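Carola Thiele has been answering other people's complaints for nine years, and she would like it known that she is not a patient woman.

"I'm a slow typist," she says. "People mistake it for patience."

She started at Vikora, which sold garden furniture by post, and moved to Fröhlich when the furniture stopped selling. These days she writes letters for anyone who will pay her, mostly small firms that have upset somebody and can't work out how. Her rule is that no apology should run past 300 words. Most of those that land on her desk do, and the word "sorry" tends to turn up near the bottom, looking lost.

"They always begin with the history of the company," she says. "You've sent a man the wrong gate and now he has to read about your grandfather."

I ask whether she ever apologises at home. She pours more tea and asks whether I take sugar.
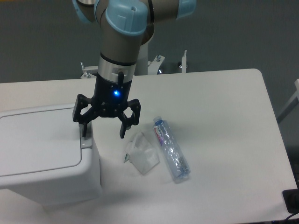
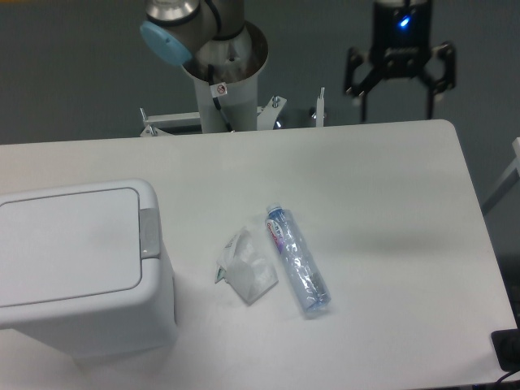
What goes in the bin

The first draft, every time. Thiele writes it by hand, as rudely as she likes, and never keeps it. One client, a choir called Coda, asked to see the rude version and liked it so much they wanted to send it.

"I talked them out of it. It took 2 phone calls and I charged for both."

She has no time for "any inconvenience caused", and even less for "reach out". A good letter, she says, names the thing that went wrong and says when the money is coming back. She once got one down to 10 words. The customer wrote back to complain that it was a bit short.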